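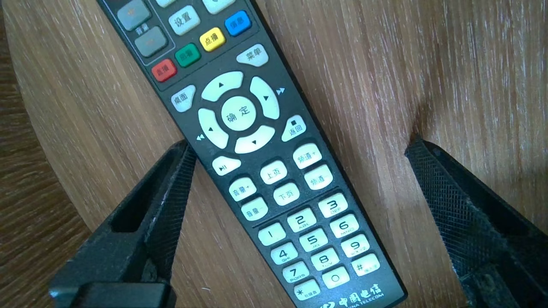
A remote control on a wooden surface.

How a Story Gets from One Language to Another

By the Lerkura Young Readers' Desk
September

Many of the books on the shelves of your school library were first written in a language other than English. A folk tale may have begun in Finnish, a comic in Japanese, and an adventure story in Portuguese. The person who makes it possible for you to read such a book is called a literary translator. This page explains what translators do and how you can find their work.

What is a translator?

A translator reads a piece of writing in one language and writes it again in another. The first language is called the source language. The second is called the target language. Most translators work into the language they know best, which is usually the one they grew up speaking.

Translators are different from interpreters. An interpreter works with spoken words or sign language, often while the speaker is still talking. A translator works with writing and has time to go back and change things.

Why not swap each word?

Languages do not line up neatly. Some words have no partner in English, and some have five or six. The order of words in a sentence can also change. In German, part of the verb may wait until the very end of the sentence. In Welsh, the verb often comes first.

Sayings are harder still. In English we say it is raining cats and dogs. A French speaker may say that it is raining ropes. A translator who wrote "it is raining ropes" would have the right words, but an English reader might stop and wonder about the ropes. The translator must decide whether to keep the ropes, use the cats and dogs, or simply write that it was pouring.

Names, jokes and sounds

Children's books are full of small puzzles. Suppose a story has a dog whose name means "Crumb" in the source language. Should the dog be called Crumb in English, or should it keep its own name? If the name is part of a joke, changing it may be the better choice. If the story is set in a real town, keeping it may help the reader feel that the town is real.

Animal sounds change as well. An English rooster says cock-a-doodle-doo, a French one says cocorico and a German one says kikeriki. Rhymes are the most difficult of all. A translator of poems may need to give up the exact meaning of a line in order to keep its beat and its rhyme, and may spend a whole morning on four lines.

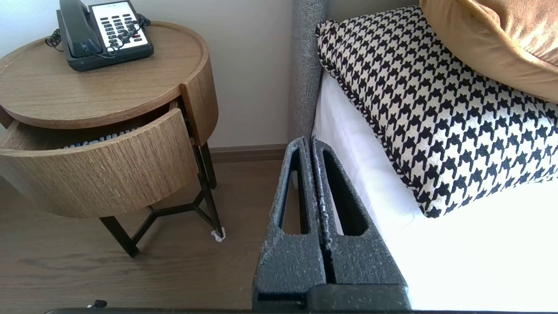
Puns need the same kind of patience. A pun works when one word has two meanings, and it is rare for a word in another language to have the same two. Some translators leave the pun out and put a new one in a few lines later, so that the page is still funny.

From first draft to finished book

One of the books in our reading collection is Zutmont, a story about a village at the top of a mountain. The English edition has 141 pages and was published by Sorno. The translation was made in several stages.

First, the translator read the whole book without writing anything down. Next came a rough draft, with difficult words marked in colour so they could be looked up later. The translator kept a list of 133 words and phrases that needed extra thought, including the names of cheeses, tools and winter games. A second and a third draft followed. The last of these was read aloud, because a book for children is often read aloud at home or in class.

An editor then checked the English. The editor asked questions such as, "Would a nine-year-old say this?" and "Is this the same coat as in chapter two?" Last of all, a proofreader looked for spelling mistakes and missing commas. The whole job took 366 days - one leap year, from beginning to end.

Can two translations be different?

Yes. If two people translate the same story, they will make different choices, and both books may be good ones. Famous stories are often translated again after many years, as the English in the older version can start to sound old-fashioned.

How to find the translator's name

Look first at the front cover. If the name is not there, turn to the title page or to the page with the small print near the front, which is called the imprint page. You may see the words "translated by" or "English text by". The Majumder Children's Collection at Lerkura holds 3362 books, and those that have been translated carry a green dot on the spine.

Try it yourself

If you speak or are learning a second language, choose a short verse or the first paragraph of a picture book. Write down what it means as plainly as you can. Then put the original away and write your version again so that it sounds like something you would enjoy reading. Ask a family member or classmate to try the same piece, and compare the two. You may wish to keep a list of the words that gave you trouble.

Words to know

Draft - an early version of a piece of writing.
Edition - one published form of a book.
Imprint page - the page that tells you who published a book and when.
Source language - the language a book was first written in.
Target language - the language a book is translated into.

More for young readers
What Does an Editor Do?
How Picture Books Are Made
Why Some Poems Do Not Rhyme
Folk Tales and Where They Travel
Reading Aloud: A Guide for Classes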